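Reseating Memory and Drive Cables in a Desktop Tower

Applies to: full-size towers with four memory slots and a caddy-mounted hard drive
Time: 30 minutes
Tools: Phillips screwdriver, soft brush, small tray for screws

Symptoms that call for this procedure include failure to start, repeated beeps at power-on, or a drive that disappears from the boot list. Complete all steps before replacing any part.

1. Shut down the computer. Switch off the power supply at the rear and unplug the cord. Hold the power button for five seconds to drain what remains.

2. Remove the side panel and lay the case on its side, board facing up. Touch bare metal on the chassis before reaching in, and again each time you return to the bench.

3. Clear the cables away from the memory slots. Move tied bundles as a unit. Cut a tie only if the bundle will not shift far enough to expose the latches.

4. Open the latches and lift each module straight up. Note which slot it came from. Brush out the slot, align the notch, and press down on both ends until the latches close.

5. Leave the CPU socket lever alone. Opening it means removing the cooler and applying new thermal paste, a separate job. 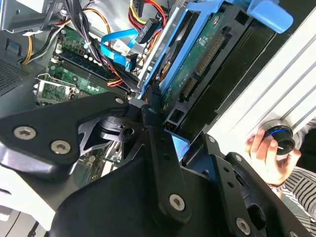
6. Unplug the SATA data cable at the drive and at the board. Pull on the connector body, never on the wire. If it has a metal clip, press the clip first. Check for bent contacts and push both ends back in fully.

7. Repeat with the SATA power connector. It is wider than the data connector and keyed the same way, with an L-shaped slot.

8. If the connectors are hard to reach, release the caddy by its tab and slide it out partway. Do not let the drive hang from its cables.

9. Route loose wires clear of all fans. Refit the panel, reconnect the cord, and start the computer.

If the drive is still missing, try another SATA port, then another data cable. For memory faults, test one module at a time in the slot the board manual lists first.

Revised in March by Matilde Meireles. Step 8 added at the request of Renato Jara.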